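Geststead Residential Kitchens
Equipment Handbook, Section 13: Countertop Toaster Oven
Revised 2020-10-25

13.1 Before use

The oven is to stand on a level table, on the brown mat supplied to each kitchen. Nothing is to be stored on top of it. Residents who have not used the appliance before should read this section in full.

13.2 Warming food in a foil tray

1. Check that the oven is switched off and that the chamber is clear.
2. Open the glass door fully and let it lie flat. Do not rest trays or plates on the glass.
3. Confirm that the wire rack is seated on both sides and does not tip when pressed lightly at the front.
4. Set the foil tray lengthwise on the mat, beside the oven. Arrange sliced food in a single overlapping row along the tray. Slices should not stand higher than the rim.
5. Place a clean plate within reach on the mat for serving.
6. Lift the tray by its two short ends and slide it on to the centre of the rack. Foil must not touch the heating elements.
7. Close the door and set the two control knobs according to the chart kept in the kitchen folder.
8. When the time has elapsed, turn both knobs to the off position before opening the door.
9. Using oven gloves, draw the tray out and return it to the mat. Transfer the food with tongs.

Note: Foil trays are for single use. Replacements are held in the Plurkelcombe store and may be requested on form 476.

Caution: A foil tray bends easily when full. Support it underneath as soon as it clears the rack.

Caution: The door and its metal frame remain hot after the oven is switched off. Keep hands and sleeves away from both.

13.3 Faults

A loose rack, cracked glass or a knob that does not turn freely must be reported to Gregor Urquhart, Nisbet Building, extension 132. The oven is to be unplugged and left out of use until it has been inspected.
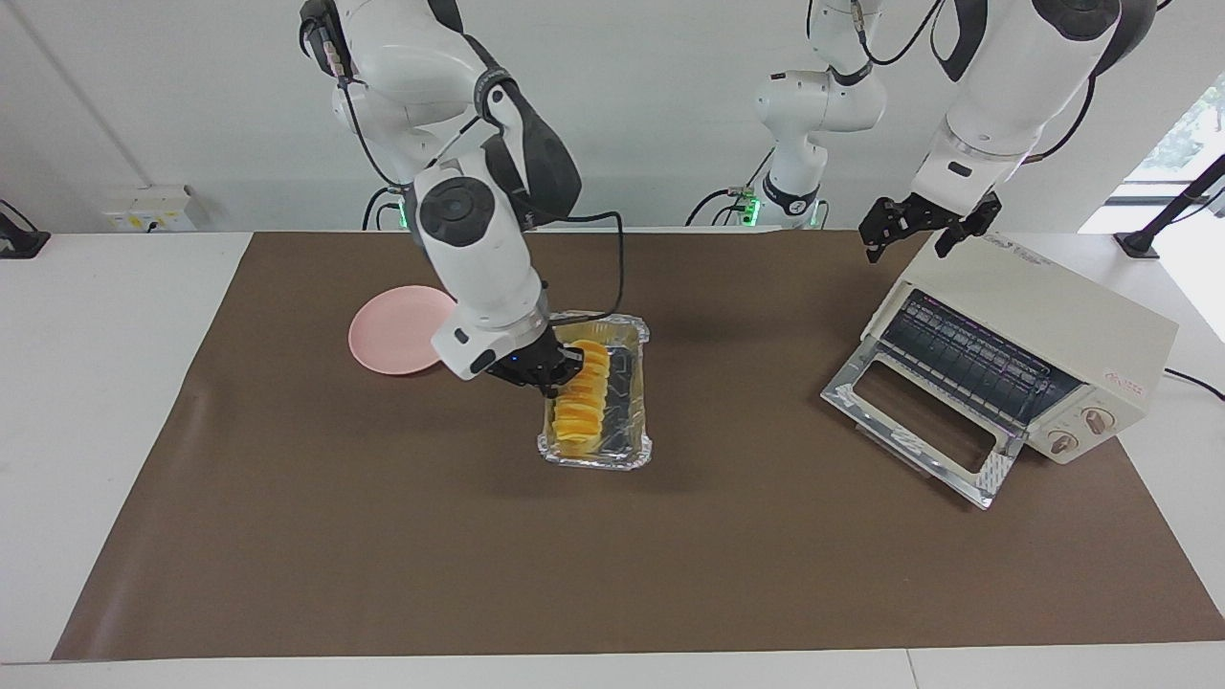 Figure 13.1. Oven with door fully open; foil tray and plate on the mat.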